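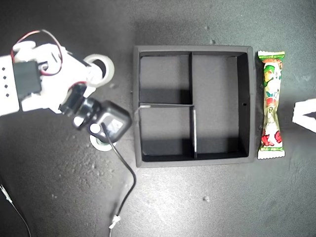
**How often should I recalibrate the arm?**

Once at the start of each session, and again after anything has bumped it, including you. Put every joint at its middle position, run the homing routine, and check that the wrist comes back to the same spot. If it comes back to a spot of its own choosing, see the next answer.

**The elbow sags. Is it tired?**

In a manner of speaking. Check the horn screw on the elbow servo first, as it works loose long before the motor wears out. Nip it up by hand. The printed links will strip if you treat them like scaffolding, and a new Bindby elbow takes 4 hours to print.

**Do I need to grease the servos?**

Leave them alone for the first 2,000 cycles. After that, a smear on the output gear and no more. We have opened motors at Munham that looked like a buttered crumpet, and they ran about as well.

**Where should the cables go?**

Anywhere the arm doesn't. Leave a loop at each joint with enough slack for full travel, then drive the arm slowly to both ends by hand with the power off. If a wire goes tight, you'll find out now for nothing.

**It drops things. Whose fault is that?**

Usually the finger pads. Wipe them with a barely damp cloth - no solvents - and replace them when they go shiny. Slippery wrappers will show up a worn pad before anything else does.

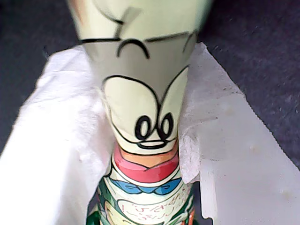
Eglė Rozīte writes that she wipes hers before every run and still gets slips, and that lowering the closing speed did more for her than two sets of new pads. She's set hers to 76 on the Kanaan controller and is leaving it there. We've tried it and grudgingly agree, so start there before ordering pads.

**Can I swap a motor without redoing everything?**

You can, provided you give the new one the old one's ID before it goes on the chain. Two motors with the same ID will both answer, badly. Write the number on the case in pencil.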